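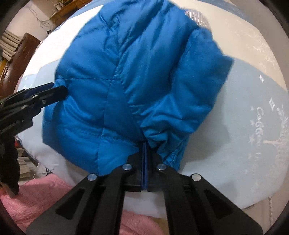 The co-op that pays its suppliers first

7 Jan 2018

Ikville, a little after six, and the loading bay is already full. Pallets, a radio, somebody's breakfast on a forklift seat. Brurkora sells outdoor clothing and bedding to 571 independent shops and it does one thing most companies its size won't. It pays small suppliers in seven days. Not sixty. Not "end of month following." Seven.

The policy started as a fight. Five years ago the company was paying like everyone else, late, and a zipper maker in Jurkville went under with three of Brurkora's invoices still open. It wasn't the only unpaid customer but it was the biggest. Staff who had worked with that factory for years were angry and said so, in a meeting that ran past dinner.

Brurkora is owned by the people who work there, so meetings matter. One member, one vote, 29 members back then. The motion passed by three.

Then the hard part. Paying early means finding the cash early, and shops still take their time. The first winter was ugly. The credit line ran out in December, bonuses were scrapped and the new roof got put off (it still leaks over the returns desk). Two members left and took their capital with them, which they were entitled to do under the rules.

What saved it was boring. Nugroho, a community lender with one office above a pharmacy, agreed to advance money against shop orders at a rate the co-op could live with. Brurkora also cut its range. Fewer colors, fewer sizes nobody reordered, less cash sitting on shelves. Last year it paid 3,947 invoices under the rule and missed the deadline on 29 of them. Every miss gets written up and pinned by the time clock. Most are missing paperwork. A couple are just somebody on vacation.

Do suppliers charge less in return? Some do. A label printer knocked a bit off. A thread supplier moved Brurkora up the line when stock was short, and teh co-op reckons that was worth more than any discount. Others took the fast money and raised prices anyway.

There are critics, including inside. The rule only covers firms with under fifty workers, so a mid-size mill still waits its sixty days, and has complained. Freight companies aren't covered at all. And no outside body checks the numbers. Certification has come up twice and been voted down twice, mostly over the fee, partly over the forms.

It comes up again this spring. So does the roof. Members have been told there's probaly money for one.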